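Birkthorpe Hardware Forum > Builds and Repairs > Teaching and Practice

Thread: Practice board in an old tower — case flat or standing up?

tinsnips_ed

I'm getting a tower ready for the beginners' build course and I've got as far as the processor.

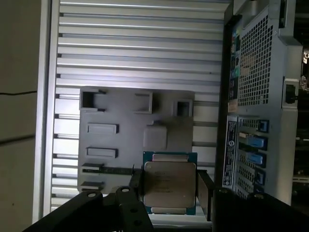

The board in it is the grey plastic mock one. The case is aluminum, the old ribbed kind, and it's heavier than the steel ones people bring in now. I've been running everything with the case lying on its side, processor first, then memory, then the cables. The course starts in July with 11 people and I have one case, so each of them gets a short turn.

Two questions. Should beginners do the processor with the board already in the case, or out on the table first? And is there any point in having them do part of it with the case standing up? I've always gone flat but I learned from a guy who did it all upright and swore by it.

The processor is a dead one out of the parts drawer. It doesn't matter what happens to it.

---

moosejaw_mel

Out on the table for the processor, always. You can get your hands around it and you can see the socket straight on. Put the board in after. That's how you'd do a real build, so it's how they should practise it.

Flat for everything except the final cable check. I can't think of anything that's easier upright.

---

Ribbon_Cable

Disagree with Mel on the first part. On a real build, yes, do it on the table. But people who come to a course like this are mostly going to be swapping parts in a machine that already exists, and they aren't going to pull the whole board to change one chip. They'll be reaching into the case. Let them practise reaching into the case.

I taught a version of this for a while in Vemelitz and most of the trouble we had was people knocking things with the back of the hand. You don't get that on a table.

---

moosejaw_mel

How many home users are changing a processor in place, though? Memory and drives, sure. I'd guess most of them never touch the processor after the first build.

---

Ribbon_Cable

More than you'd think. People buy the cheap chip, then two years later they buy the better one second-hand. I did it myself twice.

---

tinsnips_ed

That's the crowd I get. A lot of them have a machine from a relative and want to know what can be improved on it.

Maybe table first, then in the case. It costs me time though. I've got 20 minutes a person for the whole hands-on part.

---

osonmez

Oğuzhan Sönmez, I wrote the handout that was pinned in this section for a while. A few things from running these.

With a plastic board the processor step only teaches placing. There's no lever or clamp to speak of on most of them, so the student never feels the resistance when the arm comes down, and that's the part that frightens people the first time. If you can, have one scrap board with a real socket on the table for that. Use the plastic one in the case for reach and order of work.

Have them hold the chip by its edges and lower it straight down. Correct the sliding early. They all want to set one side down and slide it over, and on a real socket that's how pins get bent.

Mark the corner. Your dead chip should have a small triangle on it somewhere, and if the plastic board has nothing to match, put a dot of paint pen on the pad. Otherwise you're teaching them that any of the four ways will do.

---

tinsnips_ed

The paint pen is a good idea, I'll do that tonight. I've been saying "line up the corner" out loud and there's nothing on the board to line it up with.

I do have a scrap board with a real socket. Some bent pins in it. Does that matter?

---

osonmez

For feeling the lever, no. It's useful to have, they should see what bent pins look like. Don't let them put a good chip in it.

---

gordie_b

Is the mock board one of the Ghumman kits? We had two of those at the library. The screws that came with ours were the wrong thread for the standoffs and we stripped one the first night.

---

tinsnips_ed

No idea, it came with the case and there was no box or paper. The screws I'm using are from my own jar. Nothing stripped so far.

---

gordie_b

Fair enough. Check them after every few students anyway. Plastic boards creep. Ours ended up sitting a bit crooked and nothing lined up at the back.

---

paulette.k

Can I ask something as a person who took one of these courses last year and isn't an instructor? We did it with the case flat and I was fine on the night. Then I went home and my tower was under the desk, upright, and I tried to put memory in it like that because moving it meant unplugging everything. I couldn't see a thing and I couldn't tell if it had clicked.

I wish somebody had just said to unplug it all and lay it down. It sounds obvious but it wasn't said.

---

moosejaw_mel

That's a good point and it's one sentence on the handout. Power off, unplug, take a phone picture of the back so you know what goes where, lay it on its side on a table.

---

Ribbon_Cable

Or show them upright for five minutes so they know how bad it is.

---

moosejaw_mel

You don't have to make people do it badly to tell them it's bad.

---

Ribbon_Cable

Some people do have to. I did.

---

tinsnips_ed

Thanks Paulette, that goes in. The handout I have starts at "remove the side panel" and skips all of that.

I'm leaning toward no upright at all. One case, 20 minutes, I can't spend five of it on something I then tell them not to do.

---

lamia_st_repairs

Coming at this from the shop side — we're on Lamia Street, some of you have been in. What we see most from home builds:

Front panel connectors on wrong.
The small power plug for the processor left off altogether.
Fan cable not plugged in, or plugged into the wrong header.
Way too much thermal paste, sometimes on top of old paste that was never cleaned off.

A chip put in wrong is rare. When it happens it's expensive, so I see why you all spend time on it, but if I had 20 minutes I'd give the processor five and put the rest into cables. A plastic board won't help you with those unless it has headers on it.

---

tinsnips_ed

It doesn't have anything you can plug a cable onto. It's all just shapes, a couple of open square frames and a raised pad and some slots. I could glue a strip of real headers on, I've got a dead board I could cut them off.

---

gordie_b

Don't glue. Screw a small piece of the dead board down beside the plastic one if there's room. Glue lets go the first time somebody pulls sideways, and they all pull sideways.

---

lamia_st_repairs

Agree with Gordie. You can also just leave the dead board on the table with a front panel lead next to it and do the connectors there.

---

osonmez

Also, thermal paste. Do it dry in the case and do it for real once on the table, on the dead chip, with everyone watching. Cleaning it off takes longer than putting it on and you won't have time between students.

---

hobnail

Only 6 posts to my name so take this as you like. I'd put a folded towel or a bit of foam under an aluminum case. Ours scratched the table and the table was worth more than the case. Ribbed panels on the inside also catch small screws in the grooves if you drop them, so have a magnet on a stick handy. The aluminum isn't magnetic so it only picks up the screw.

---

tinsnips_ed

Yes on the screws, I've been picking them out with a bent paper clip. Will buy the magnet.

Where I've got to:

Handout starts with power off, unplug, photo of the back, lay it down.
Scrap board on the table: lever, bent pins, connectors, one paste demo by me.
In the case, flat: place the chip with the corner marked, memory, route one cable.
Check the board screws after every third person.

Mel, I know you'd rather the chip was done outside. They'll do the lever outside and the placing inside. That's the best I can fit.

---

moosejaw_mel

I still think it's backwards for a first build but it's your course. The rest of it is good. Tell us how the timing goes, I think 20 minutes is going to be tight with the cable.

---

Ribbon_Cable

It'll be tight. Pre-route the cable halfway and have them finish it.

---

paulette.k

Is there a spot left? I'd take it again.

---

tinsnips_ed

One person cancelled this morning so yes. Send me a message with your email and I'll add you.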